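Ljubica Hodžić has worked at the Tralska packing plant for 32 years. When she started, every parcel of kitchenware that left the building was wrapped by hand on one of the long benches by the loading doors. Most of that work is now done by two automated lines, which the company bought from Domański and switched on last August.

"They told us in the canteen," she says. "There was a slide with a drawing of the line on it and a slide about training. People wanted to know about their hours, and there wasn't a slide for that."

No one was laid off, but the jobs are different. Of the 43 people on her shift, some moved to the warehouse and some took a course in running the line. Hodžić is one of those who took the course. She now spends most of her day at a screen and the rest of it clearing jams.

"My shoulders are better, I'll say that. I used to go home and not be able to lift a pan. Now I go home with a headache. When the line stops, it stops for everyone, and they all look at you."

Her supervisor, Krešimir Dervishi, says the best shift so far put out 2,792 boxes. He is proud of the number but says it took months to get there. Lids were the worst problem. They slid over each other and the grippers picked up two or none.

"The supplier's people set it up with new lids, all clean and flat," Dervishi says. "Ours come out of a crate. Ljubica told them that on the first morning and they wrote it down, and then we lost a week to it anyway."

Odd-shaped orders are still done at the benches. Part of Hodžić's job is now showing how she picks things up, so that the movements can be used to teach the next machine.

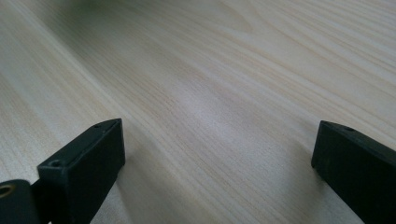

She was unsure about that at first, and asked what would happen to the bench work once the machine had learned it. Dervishi told her he didn't know.

"I liked that better than the slides," she says. "I do think they should pay more for it. It took me years to learn how to hold a glass lid, and that ought to be worth something on the payslip."

The shift has asked for a skills payment, and talks with management are still going on. Hodžić plans to stay on either way. She has put her name down for the second part of the course, which covers repairs.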